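Dunent Long-Reach Fruit Picker: review

Reviewed 2019-05-13

We have two old cooking apples and a pear at the bottom of the plot, all on vigorous rootstocks and all well out of reach from the ground. For years the top third of the crop went to the birds or came down in the first gale. I bought the Dunent picker last June, ahead of the plums, and have now used it through a full season.

What you get

The picker comes in a long cardboard tube. Inside are 3 aluminium pole sections, a picking head with a cotton bag, and a folded instruction sheet. The sections twist and lock. Fully extended, the pole measures 300 cm from the butt to the collar of the head, so an adult of ordinary height can reach most of a mature half-standard without a ladder.

The head is a ring of plastic-coated wire with a row of blunt fingers on one side. You slide the ring up under the fruit, hook the fingers over the stalk and give a short twist. Ripe apples come away easily. If you have to pull hard, the apple isn't ready, and you are likely to take next year's fruiting spur with it.

In use

With 2 sections fitted the pole is light and easy to steer. I used it like this for nearly all of the pear and the lower half of both apple trees. With the third section on there is noticeable flex, and a bag holding more than two large cookers makes the end droop. I got into the habit of emptying it after every second apple, which is slow, but the fruit stayed in better condition.

Bruising was low. I kept the picker apples in separate trays in the shed to see how they stored, and they lasted as well as those picked by hand. The exceptions were a few where the stalk had been torn out. Those should be used first in any case.

It is less good on plums. The gaps between the fingers are too wide and small fruit slips back through, usually on to the person holding the pole. The bag also catches on twiggy growth, so a tree that hasn't been summer pruned will be hard going. For plums I went back to the steps and a bucket.

Build

The locks have held up. One began to slip in October and needed a wipe with a dry cloth, as grit had got into the collar. The cotton bag stained on the first day and went slightly mouldy after I put it away damp. It unhooks for washing and came up reasonably clean at 40 degrees. Spare bags can be ordered from Rulstead, where I bought the picker, though mine took nearly a month to arrive.

The foam grip is too short. When you work with the pole upright your lower hand is on bare metal, and that is unpleasant on a cold morning. I have wrapped mine with old bicycle tape.

Compared with the Wako

A neighbour on the next plot has the Wako, which has a fixed pole and a rigid plastic basket. It is stiffer and picks faster, and the basket holds more. It is also awkward to store, won't go in a small car, and the hard rim marks soft-skinned varieties. For a row of dessert apples on the same plot I would probably choose the Wako. For a few tall trees of different kinds, with a small shed, the Dunent suits me better.

Verdict

A sound tool for apples and pears, poor for plums. Buy it if your trees are too tall to pick from the ground and you would like to keep off ladders. If your trees are on dwarfing stock you don't need one.

Good: reach, gentle on the fruit, packs down small
Less good: flex at full length, short grip, wait for spare bags

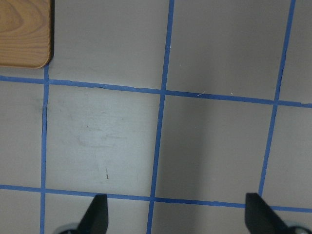
Rounded corner of a wooden block, with blue tape on a grey tabletop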